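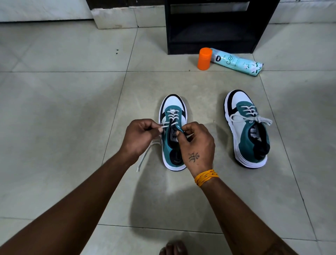

Figure 3. Lacing sequence, head camera view. Both hands work at the laces of the left shoe.

4.2 Segmentation of the lacing task

We divide every lacing sequence into short contact phases. A phase begins when one hand closes on the lace and ends when this hand releases it. The label is given per hand, so that two phases may overlap. Our set contains 432 sequences, and 200 of them were labeled by hand with the Sanar tool.

The tracker of Landeg follows the lace as a chain of points. It loses the chain often when fingers cover the eyelets. In such a case we keep the last good estimate for 7 frames and then mark the lace as unknown.
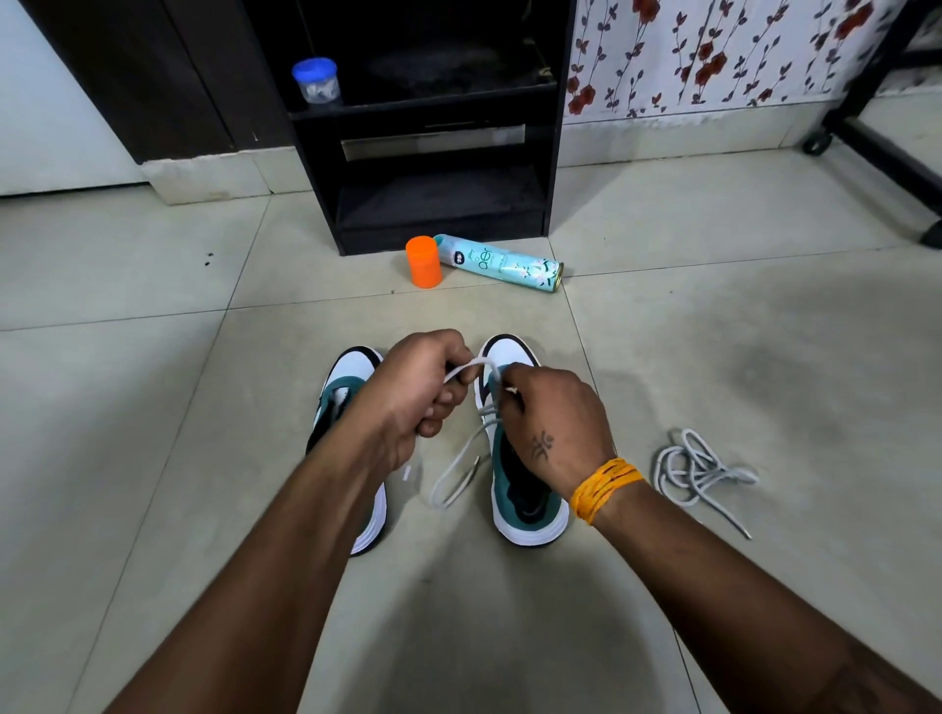
Figure 4. A long loop of lace hangs between the two shoes during threading.

Long loops are difficult for the planner, for the free end can lie far from the hand which pulls. We therefore store 2 hypotheses for the end position and let the next grasp decide between them.
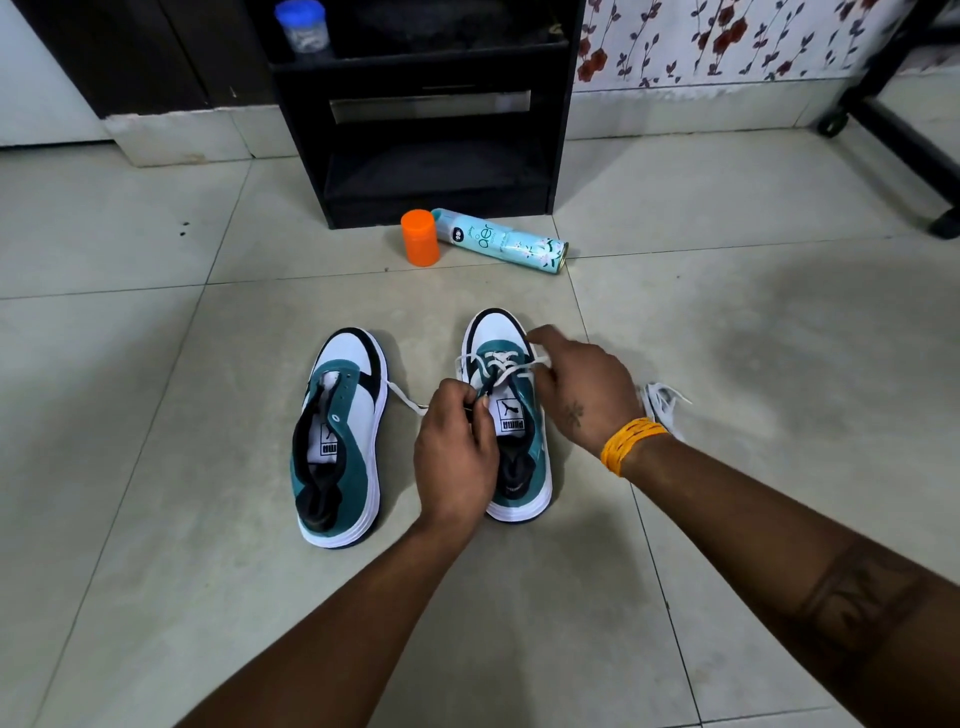 The cost of a wrong decision is small if the grasp is repeated early. With the Zonitz planner we could recover in nearly all such cases, but the delay was not yet acceptable for closed-loop control.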